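Notebook, Undley bench room, November

Brick sorting and stacking, second round. Carried over from the previous page: the toy bricks are to be treated as a small parts set, kept to the two-by-two size only, and laid out the same way each time so that anyone can pick the work up from the notes.

Set contents checked against the Sternelora tub label, which gives 2,047 pieces. Tub tipped out and counted in the afternoon: 1,998. The shortfall is mostly plates and flat tiles and does not affect us. Label corrected in pencil. Two-by-two bricks separated into a tray by colour, blue left in the tub for now.

Layout for the three-brick row: yellow left, green centre, red right, near half of the table. The row does not need to be dead straight. Earlier attempts to line it up against a ruler took longer than the stacking and made no difference to the result.
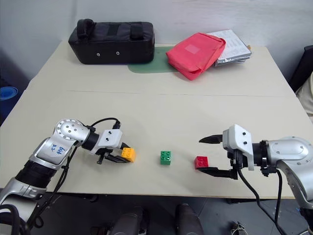 Entry: Pramila Chauhan
Read by: Ketill Vestergaard

Studs up on all three at the start. Green is the middle brick in the row and the base of the stack, then yellow, then red. Order changed from the last round, where red was the base. Ketill prefers the old order. Left as green for this series so the sheets agree with each other.

The table has a seam running across it where two panels meet. Keep the row on the near side of it. A brick set down over the join can rock slightly and the first press goes in crooked.

Fit: 22 stacks built and taken apart by hand before the series, to weed out bad bricks. 2 rejected, both yellow, both loose on the studs. They went into the Josora box with the other odd ones. Please do not return them to the tray, they look identical to the good ones.

Cleaning: warm water and a drop of washing-up liquid, then left on a towel overnight. Do not use the Engelhardt wipes. They leave a film and the bricks slide on the tabletop afterwards.

Pale tabletop is good for the yellow in daylight, less so after 4 p.m. when the overhead lights are on. Tried a sheet of grey card under the row. It curled at the corners, so removed.

To do:
Second tray for the blue bricks
Proper label for the tub
Ask Ketill for the red-base sheets, to be filed behind this page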